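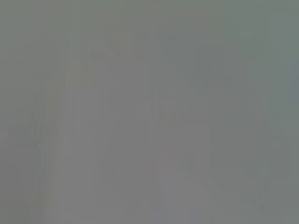

Wrist camera view, Tratitz cell. Gray, blurred and short on detail.

Wrist camera fault stops the Tratitz cell

The pick-and-place cell at Staltgate was down for most of Thursday after the arm went into a protective stop 33 times in one shift. Each stop came with the same message, low image confidence at the wrist. The arm behaved as it should and held position every time, but the test run of 206 picks had to be abandoned.

Figueiredo, who supply the camera mounts, have asked for the fault log and the mount itself. We have not settled on a cause. Focus drift and a knocked lens are both being checked. Until then the cell runs at 10 percent speed with the gate locked, and the stop must be reset from the panel outside the gate. Please don't reset it from the pendant.

The placing task has been cut back to one soft-colored item and the orange woven basket on the white table.

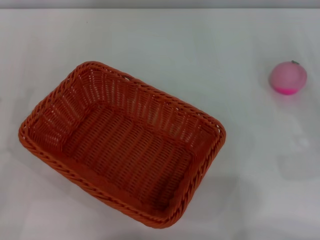 Can the cell be used for training while the fault is open?
Only in manual mode, with a second person at the stop button. Bookings for automatic running are on hold until the mount has been replaced and tested.

Recent items
Prastard gripper pads: new part number
Gate switch checks move to 8 a.m.
Staltgate parking changes
How to file a stop report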